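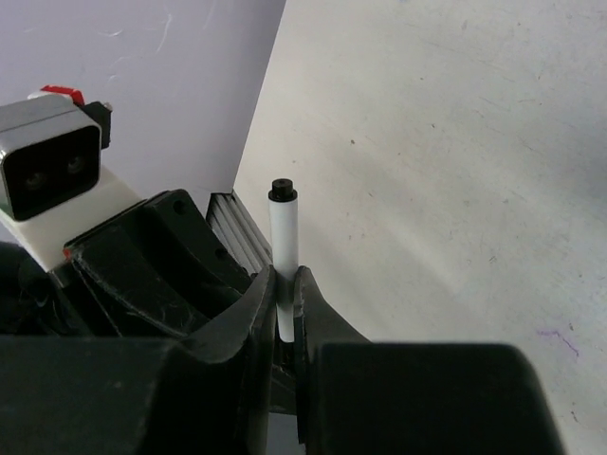

Tiempo de lectura: 2 minutos

Informe de avance, 24 oct 2024
Proyecto Idora — preparación asistida de material de escritura
Destinatario: fondo Provamico
Redacta: Booker Okafor, planta de Prallthorpe

El periodo se ha dedicado a la manipulación de rotuladores, bolígrafos y capuchones con los dos brazos. El trabajo se hace sobre un tablero blanco, con los objetos sueltos y en posiciones variadas. Se registraron 2158 intentos de agarre, de los cuales 1053 corresponden a piezas con capuchón. Los capuchones sueltos siguen siendo lo más difícil: ofrecen poca superficie a los dedos de la pinza y ruedan al menor contacto.

En la línea manual no se ha retirado ningún puesto. Las personas de preparación dedican ahora parte del turno a colocar material, revisar los intentos fallidos y anotar la causa. Al principio esa anotación se hacía en papel y se perdía entre turnos. Desde la segunda semana de octubre se hace en una hoja común, con seis causas posibles y un campo libre que se usa bastante más de lo previsto.

La formación ha sumado 158 horas. El plan inicial preveía menos, pero los turnos de noche pidieron una sesión propia y se les dio. Queda pendiente la parte de mantenimiento, que depende de que Kowalczyk entregue el manual traducido. 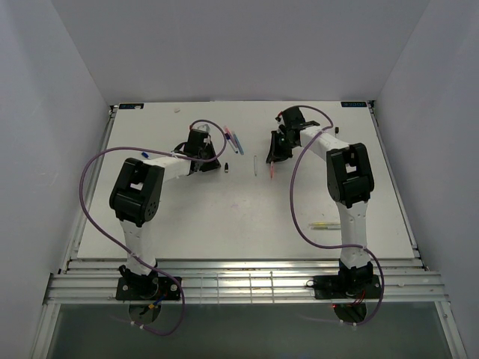

¿Quién decide cuándo se para la célula?
La persona que está en el puesto, sin consultar al encargado. La parada se apunta al final del turno y no cuenta en la valoración individual.

Este punto se acordó con la plantilla antes de empezar y conviene mantenerlo en la siguiente fase. Hubo dudas al fijar los objetivos de producción — en un borrador las paradas restaban puntos — y se corrigió.

En cuanto al cansancio, los puestos manuales hacían casi 500 cierres de capuchón por turno. Quienes rotan con la célula hacen menos y refieren menos molestias en la muñeca, aunque pasan más tiempo de pie. Se han pedido dos taburetes altos, todavía sin servir.
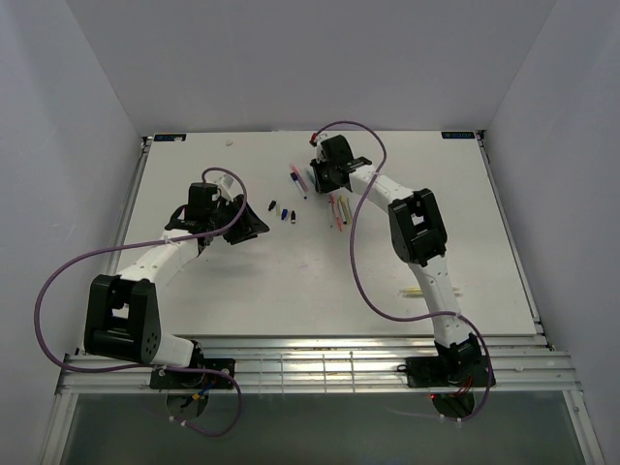
Decha Saengthong pidió que constara en este informe que revisar fallos cansa de otra manera, que tras dos horas seguidas se le escapan cosas y que la rotación debería ser más corta. Se propone probar turnos de revisión de una hora a partir del próximo periodo.

Gasto: dentro de lo aprobado, salvo la partida de formación, cuyo exceso se compensa con la de viajes.

Pendiente para el próximo informe: manual de mantenimiento, taburetes, resultado de la rotación corta y una decisión sobre si los capuchones sueltos entran en el alcance o se dejan en la línea manual.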